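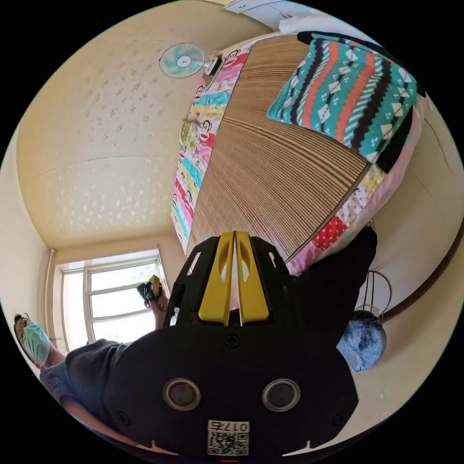
Quilt and blanket collection opens in Culness next month

Monday, June 19, 2023
Reading time: 2 minutes

A collection point for spare bedding will open in Culness in July, with patchwork quilts, blankets and woven sleeping mats at the top of the list.

The scheme is being run by Ornau, the household goods charity, which passes bedding on to people moving into unfurnished rooms. It has 20 households waiting at present and expects to hear from more when summer tenancies change over.

Wanting Long, who manages the Culness collection, said single quilts were in short supply. "Most people are given a bed and a mattress fairly quickly," she said. "It is the covers that take time — a family can wait weeks for a children's quilt."

Bright prints are welcome, including cartoon animals, and items need not match. Bedding should be washed, fully dried and folded before it is brought in. Small repairs are acceptable, but anything with a broken zip or loose filling should be kept back.

Straw and bamboo mats, which many people lay over the mattress in warm weather, will be taken for the first time. Sudheer Rajan, who sorts donations at the Skandier Road store, said they should be wiped down, left to air for a day and rolled along their length. Folding can crack the strips.

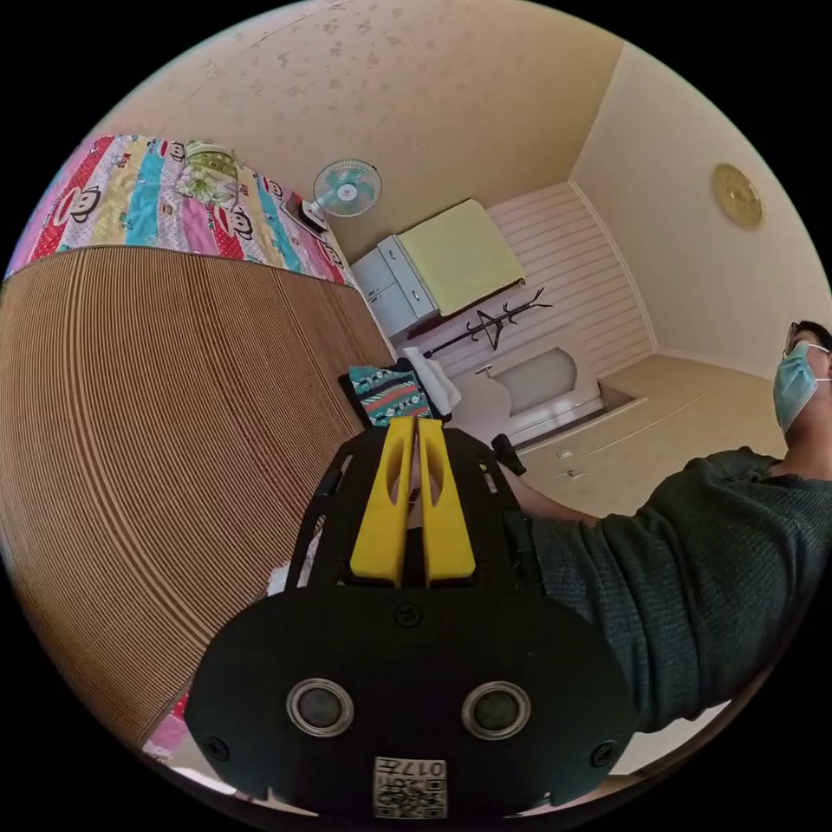

Can pillows be donated as well?

Pillows will be accepted only if they are new and still in their packaging, but used pillowcases in good condition can go in with the quilts.

The store will open on Tuesday and Saturday mornings. Donors with more than seven items are asked to ring first, as the ground-floor shelves are narrow and the upstairs room is being painted. A van will collect from addresses in the town on Thursdays.

Ornau handed out 100 quilts from its other stores last winter. Gertraud Eder, who keeps its waiting list, said requests for lighter covers had risen since the spring and that thick winter duvets would be held back until the autumn.

People who need bedding can apply at the store or through a housing adviser. There is no charge, although those able to collect their own items are asked to do so.

Recent items

Song Street laundrette to extend weekend hours
Culness mill cottage dated to 1767
Senyo Lamptey to lead summer mending classes
Library asks for spare wool
Bus stop moved during Skandier Road works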